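Wicker storage basket

A wicker storage basket is an open container made by weaving flexible strands over and under a set of stiffer uprights. The word "wicker" properly refers to the way of weaving and not to any one material, a point that causes a good deal of friendly confusion in shops, where willow, rattan, paper cord and plastic strand may all sit on the same shelf under the same name. Small rectangular baskets are among the most familiar kinds today, and there can be few homes without one tucked away somewhere, holding mail, napkins, bread rolls or the odds and ends that never quite found a drawer.

Construction

Most rectangular baskets begin with the floor, which is woven flat. The uprights are then bent upward and the walls are built row by row. In the plainest pattern each strand passes over one upright and under the next, and the following row does the opposite, so that the whole thing locks together tightly without glue. Walls are often given a gentle slope, wider at the top than at the floor, and this lets empty baskets nest inside one another (a great kindness to anyone with a small closet).

The rim takes the most wear and is usually finished with a border thicker than the rest. A braided border hides the cut ends of the uprights and gives the fingers something comfortable to hold. Handles, where there are any, may be loops fixed at the short ends or simple gaps left in the weave. 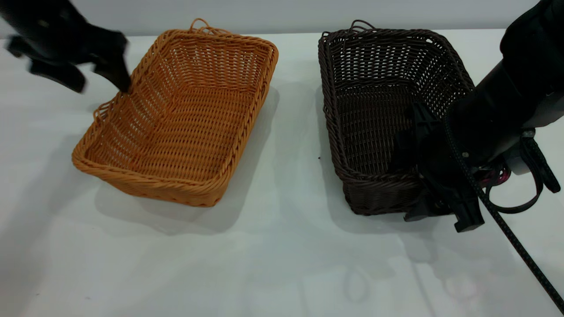
Color is largely a matter of taste. Natural willow and rattan run from pale straw to a warm honey shade and tend to deepen with age, while synthetic strand is colored as it is made and can be had in anything from light caramel to deep chocolate brown. Many households keep two shades of the same basket and sort by color, with one for fruit, say, and the other for bread.

Makers and names

Catalog names vary a great deal. The Urquhart pattern is a low rectangle with looped ends, sold in 4 sizes, while the Britent is taller and has no handles at all. The workshop at Onana, which in a good September can turn out 2,000 baskets, still weaves both by hand. A medium Urquhart has 14 uprights along each long side.

Care

Synthetic baskets can be wiped with a damp cloth and a little dish soap. Natural wicker prefers a soft brush, followed by an occasional light misting if the air indoors is very dry. Either kind should be kept away from radiators, and a loose strand is best tucked back under its neighbor early, before the rows around it begin to slip.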